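4. Handling rules for hand-held grippers

I keep these short so you'll read them before you pick anything up.

1. Check that the green light on each gripper is lit.
2. Keep the marker cubes clear of sleeves and fingers.
3. Take a book by its edges, one gripper each side, and squeeze gently – paperbacks crease.

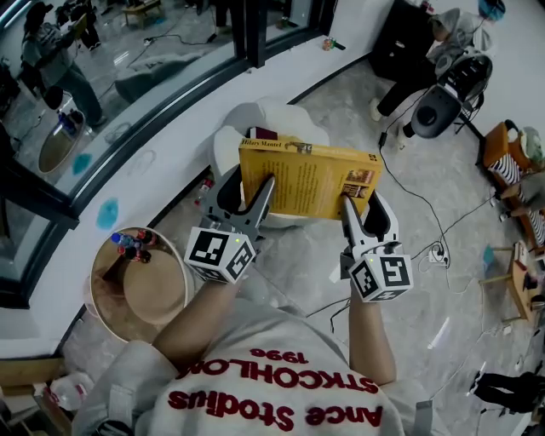 Murray Petrenko would add that cables want taping down before step 1, and he'd have you stop the take the moment anyone steps over one. I've put it in as a caution.

Caution: tape down every cable on the floor.

Note: after 100 takes, swap hands with your partner and have a proper rest.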